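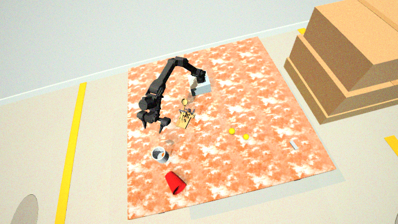
Braço simulado sobre a mesa de teste, com copos, bolas amarelas e uma caixa branca. Cena gerada no Drusorar.

Drusorar: simulação e planeamento para manipulação

O Drusorar é o ambiente de simulação da Hetolex para programar e testar tarefas de manipulação antes de passar ao equipamento físico. Inclui motor de física, editor de cenas, planeador de trajetórias e simulação de sensores no mesmo pacote.

Editor de cenas
As superfícies de trabalho aceitam qualquer textura. Padrões irregulares, como o laranja e creme da cena de abertura, servem para verificar se a segmentação continua a separar os objetos do fundo. Os objetos podem ser colocados à mão ou distribuídos por script, de pé ou deitados. O chão, as paredes e o material em volta da mesa editam-se em camadas separadas.

Planeador
Calcula trajetórias sem colisão para braços articulados e volta a planear quando um objeto muda de posição. O período de controlo mínimo é de 2 ms. As trajetórias exportam-se em CSV ou pela API em Python e C++.

Perceção
Câmaras virtuais de cor e profundidade, máscaras por objeto e poses de referência. A biblioteca Pappas, incluída na licença, traz 2.000 modelos com massa e atrito definidos. Modelos próprios importam-se em OBJ, STL ou URDF.

Execução em lote
Uma licença de estação permite 10 cenas em paralelo. Cada execução guarda a semente aleatória, o registo das juntas e os contactos, e pode ser repetida a partir de qualquer instante.

Requisitos
Linux de 64 bits, 32 GB de RAM, placa gráfica dedicada com 8 GB. Instalação completa: 55 GB em disco.

Licenciamento
Licença de estação ou flutuante, anual. O módulo Buvance, para células com dois braços, é vendido em separado. A próxima atualização sai em dezembro e está incluída nas licenças ativas.

Questões técnicas: Vilhjálmur Nørgaard. Propostas e licenças para ensino: Bogdan Borkowska.

© Hetolex. Todos os direitos reservados | Contactos | Voltar ao topo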